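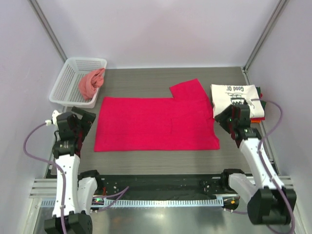
Wanbridge perforated laundry basket: review after four months

I bought the white Wanbridge basket to replace a wicker one that had started to snag on knits. It's plastic, with a grid of small rectangular openings in the sides and a solid rim. Mine has been in use since November, mostly for carrying clean T-shirts and cloths to the table where I fold.

Size

It's longer than it is wide. I can get 13 adult T-shirts in it before they start to slide off the top, or one set of double sheets and the towels. Two sets of sheets won't go. The sides are low enough that I can reach to the bottom without bending over it, and a single cloth left in one end still shows over the rim. With the wicker basket I was forever finding a sock at the bottom a week later.

Folding from it

I leave the basket at the back left of the table, fold in the middle and stack on the right. A shirt gets laid out flat, sleeves in, then folded over and moved across. Anything with print goes on the pile with the print facing up so I can find it again. The basket is light enough to turn with one hand when I want to get at the other end, and it hasn't marked the tabletop, which is a gray wood-grain surface that shows scratches easily.

The openings

The edges of the holes are smooth. I ran a pair of tights along the inside the first evening and nothing caught. Drawstrings do poke through and have to be pulled back out. Lint collects in the corners of the grid, and the quickest way to clear it is a rinse in the shower with an old toothbrush.

The rim

This is the best part of it. The band is wide enough to grip anywhere, so it doesn't matter which way round you pick it up. With wet towels in it the long sides bow out a little. I wouldn't carry it one-handed like that. My neighbor Raimo Lindqvist has the same basket and uses it for firewood, and his rim has a crack near one corner.

Color

White was the only color in stock at Kemppainen when I went. It shows dye. A new red shirt left a pink smear on the inside that took two goes with baking soda to get off.

Compared with the Jultatum

I had the Jultatum folding basket on loan for a couple of weeks. It packs flat, and if you're short of closet space that may settle it. Open, it wobbles, and the hinges pinch thin fabric. I gave it back.

Pros: light, smooth inside, easy to rinse, good grip all the way around.
Cons: bows when heavily loaded, shows dye, too small for a full family wash.

Rating: 4 out of 5. I'd buy a second one if they made it a size up.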